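Search news and products Go

Clorketti updates planner for arms that handle clear labware

Clorketti has released a new version of Elska, its motion planning software for robot arms that work at the bench. The update went out to customers in June 2026 and changes how the software deals with glass and clear plastic, which depth sensors often miss.

The old version built one map of the table before each task and kept to it. Elska now checks wrist and head views against each other while the arm moves, and slows down where the two disagree. Yuxi Tang, who leads the perception group, said the team trained the new model on more than 3000 short recordings of tubes, racks and beakers. 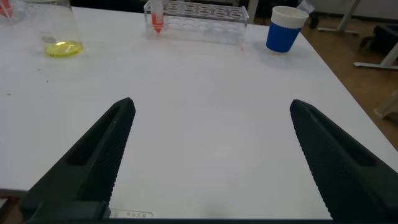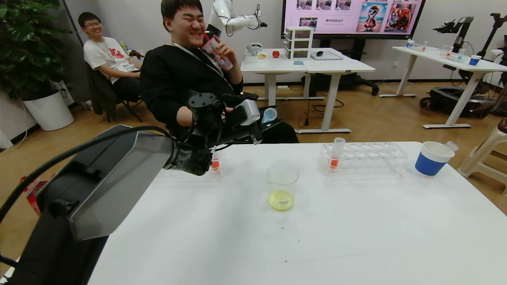
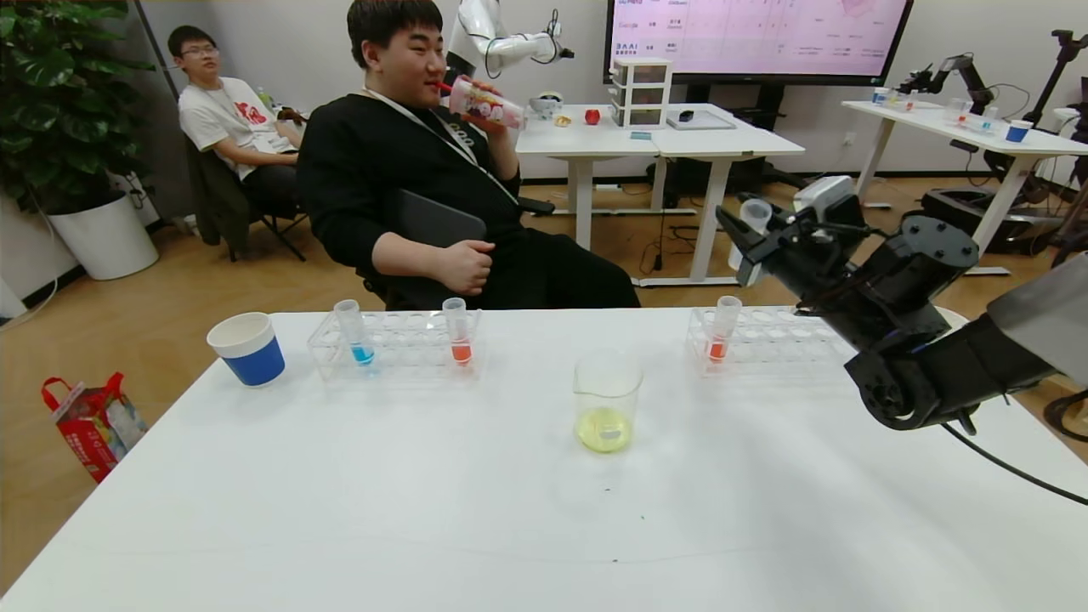 A clear tube rack and a glass beaker with yellowish liquid, from the wrist view and two wider views.

Planning time has come down as well. A new grasp plan takes 200 milliseconds on the standard controller, fast enough to replan if a rack gets bumped. The software can run up to four arms from one computer – the previous limit was two.

Sikora, which makes sample handling equipment, has been testing the update since March. Wenjie Jin, an engineer there, said setup was easier but that the log viewer still needs work. "When a grasp is rejected I want to see which view caused it," Jin said. "Right now I have to open two files and line up the times myself."

Clorketti said a combined log view is planned for the next release. Customers on the Faulkner controller will need to update its firmware to version 8 first.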